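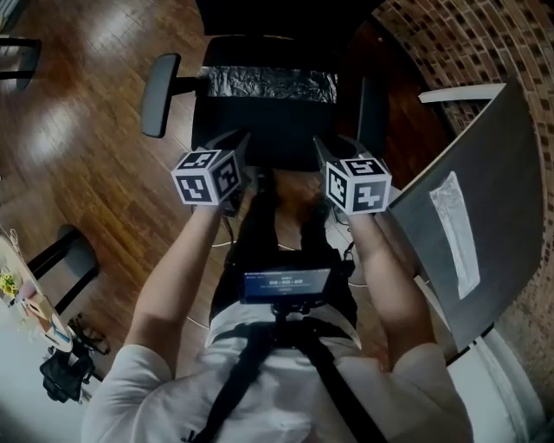
How many demonstrations does it take to teach a robot one household task?
More than the proposal says, and the number matters less than who gave them and how bored they were.

I came to this view slowly, over one May spent collecting examples for a project we called Gurby. The plan was drawn up by Nosipho Masilela, and it asked for 938 demonstrations of people handling ordinary things in ordinary rooms. You strap on a harness, take a gripper in each hand with a marker cube on top, and go about your business as if your fingers had been replaced by two polite lobsters.

For the first 49 takes I was magnificent. I reached for things with purpose. I never hesitated, never fumbled, never went back for something I'd dropped. Lungile Botha, who had the dull job of reviewing all this, threw out most of it. I was acting, she said, and she didn't want a policy that had learned to act.

She was right, and it annoyed me for days. We in this field love a clean demonstration. We trim the pauses, delete the second attempts, and then write a long paragraph about why the trained system freezes the moment it misses a grasp. It has never seen anyone miss one. We made sure of that.

So I'd like to argue for worse data, or at least for more honest data. Keep the take where the sheet of plastic or foil won't lie flat on the chair. Keep the sighing, if there's a microphone. Change people every 2 hours, before they turn into machines themselves – a tired collector repeats the same motion so faithfully that 6 takes may as well be one.

The usual objection is cost. Messy takes run longer, and someone has to decide which mess is useful. Fine. Pay that someone. Every budget I've seen has a generous line for computing and a small, embarrassed one for the people wearing the harness, and then we all sit in a meeting wondering where the quality went.

Gurby got its 938 in the end. Lungile's favorite is one of mine, in which I drop the same thing twice and pick it up badly.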